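Search this site
Enter keywords
Go

Home Syllabus Readings Handouts Office Hours

Handout 6: Why the Water Bill Looks Like That

Last week we left the town of Drillham with a leaking main, an angry public and a rate schedule that had not changed in eleven years. Today is about how a utility decides what to charge. Bring the Koretti reading. If you did the Liem reading by mistake, keep it, you'll need it after the midterm.

1. Fixed costs and the empty house

Most of what a water system spends, it spends whether or not you turn on the tap. Pipes, pumps, loan payments, the person who answers the phone. The water itself is cheap. Customers find this insulting, and write letters.

Suppose Drillham has 3,063 connections, and 331 of them belong to summer houses that use nothing from October to May. If the bill is based only on gallons, the owners of those houses pay zero all winter for a pipe that is kept full and under pressure on their behalf. Everybody else covers it. If the bill is a flat fee, the retired person with one sink pays the same as the car wash. Each side considers the other side's preferred system to be theft.

The usual answer is a two-part tariff: a monthly base charge plus a price per unit. Economists like it. It pleases almost no one else, and it is on nearly every bill you will ever open. 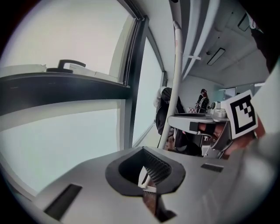

The fight then moves to the size of the base charge. Set it high and revenue is steady, but people who save water see hardly any change in what they owe. Set it low and a rainy summer blows a hole in the budget, because lawns stop drinking. Koretti (section 3) goes through a town that asked its residents to conserve, got what it asked for, and raised rates the next year to make up the lost sales. Read the residents' comments in the appendix. They are the best writing in the packet.

2. Block rates

Increasing blocks: the first units are cheap, later ones cost more. The idea is that drinking and washing are necessities and a second pool is less so. The trouble is that the meter counts gallons and has no opinion about people. A family of seven in one apartment lands in the top block — so does the man with the fountain.

Decreasing blocks: the more you use, the less each unit costs. Popular wherever there is one large factory and it has been to the council meeting.

Work this through before Sunday. The Umusier district charges a $40 base fee, which covers the first 500 gallons. Past that, pick your own unit price and find the bill for a household using twice the allowance and one using half. Who is paying for whom? Two paragraphs is enough. Last year's longest answer was nine pages and had the wrong sign.

3. Terms to know

Marginal cost. Cross-subsidy. Revenue stability. Lifeline rate (we'll do this one properly next time, I ran out of hour).

Questions about this handout: use the contact form | Copyright Department of Economics | Back to top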